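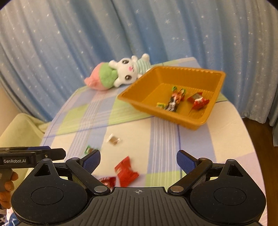
Fingers open over the red candies, tray behind, second gripper at the left edge.

Labeling grasp phases in two-gripper recordings with Himora

These steps take a raw two-gripper session and turn it into a set of labeled segments you can train a picking policy on. They assume Himora is installed, you have a session folder on disk, and both wrist streams play back without errors. If you still need to calibrate the lenses, do that first. The calibration page was written by Fotis Tsolakis and covers both the left and right units.

The sample session used on this page is a tabletop-style task done on a bed: wrapped candies on a plaid sheet go into an orange tray. It comes with the Trurnero sample pack.

What you end up with

Every frame gets one of 6 phase labels: idle, approach, close, carry, release, retreat. Each gripper has its own label track. Segments are written to a single file per session, and the training loader reads that file directly.

Step 1. Import the session

Open a terminal in the folder above the session and run:

himora import candy_tray --streams left,right

The importer builds an index and a low-resolution preview. It also checks that both streams cover the same time range. If one starts late, the importer trims the other to match and prints how many frames it dropped. A few dropped frames are fine. If the number is large, stop and look at the clocks before going on.

Step 2. Check which stream is which

Left and right get swapped more often than you would think, usually when somebody copies files by hand. The quickest check is to look for the other gripper. In the right stream it should come in from the left edge, and in the left stream from the right edge. When the arms cross this can fail, so pick a moment where both are apart.
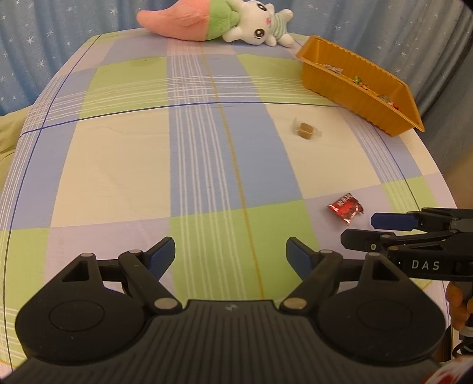 Left stream: the other gripper enters from the right, pointing toward a red wrapper.

If they are swapped, run himora swap candy_tray. Don't rename the files yourself, as the index will still point to the old names.

Step 3. Get the finger opening

The phase labels depend mostly on one signal, the gap between the finger pads. If your hardware logs an encoder value, use it:

himora gap candy_tray --source encoder

If it doesn't, Himora can estimate the gap from the picture:

himora gap candy_tray --source pads

The pad tracker looks for the two finger pads in the lower part of each frame. It was tuned on blue pads against light backgrounds. The sheet in the sample session has blue in it too, so turn on the mask that limits the search to the area the fingers can reach:

himora gap candy_tray --source pads --mask reach

Plot the result with himora plot gap. You want flat high sections, sharp drops, and flat low sections. Jumps that last one or two frames are tracking errors. Set the median filter to 7 and plot again – that removes most of them.

Step 4. Set the close threshold

A gripper holding something thin never reads as fully open, but it doesn't always read as fully shut either. So you can't use zero as the test for a grasp. Find a frame where the fingers are clearly holding an object, note the gap value, and set the threshold a little above it:

himora phases candy_tray --close-below VALUE

For soft wrapped objects, take the value from several grasps and use the largest. A twisted wrapper end held between the pads reads differently from the solid middle of the candy.

Step 5. Run the segmenter

Run himora segment candy_tray. In the sample session this gives 309 segments over both tracks with default settings. Many of them are very short, and you can merge those:

himora merge candy_tray --min-frames 14

The merge keeps close and release segments even when they are shorter than the limit. Lambros Kyriakidis added that after we lost a lot of quick releases in an earlier version. If you are on an old build, update before you run this step.

Step 6. Review the grasps by hand

Open the review window with himora review candy_tray --phase close. It jumps to the last frame of each close segment. For each one, look at what is between the fingers and press Y or N.

Answer Y only if the pads press on the object from both sides. A candy lying on the sheet behind a linkage arm can look like a grasp in the small preview, so switch to full size when you are unsure. An object of the same color right next to the gripper is the most common cause of a wrong Y.

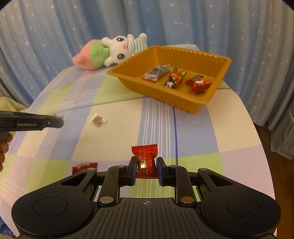 Step 7. Export

When the review is done, write the labels:

himora export candy_tray --format segments

The export leaves out anything you marked N and sets those frames back to approach. To keep failed grasps as their own class, add --keep-failed. Antigoni Economou's team uses that option for recovery training, and the loader accepts both kinds of file.

Common problems

Gap signal is flat for the whole session. The pad tracker found only one pad. Check the mask, then check that the lens calibration belongs to this unit.

Phases look right but are late. The encoder log has an offset. Set it with --shift, in frames, and run step 5 again.

Carry segments end too early. The threshold is too low. Go back to step 4 and raise it.

Review window opens with an empty list. You ran merge before segment finished writing. Run both again.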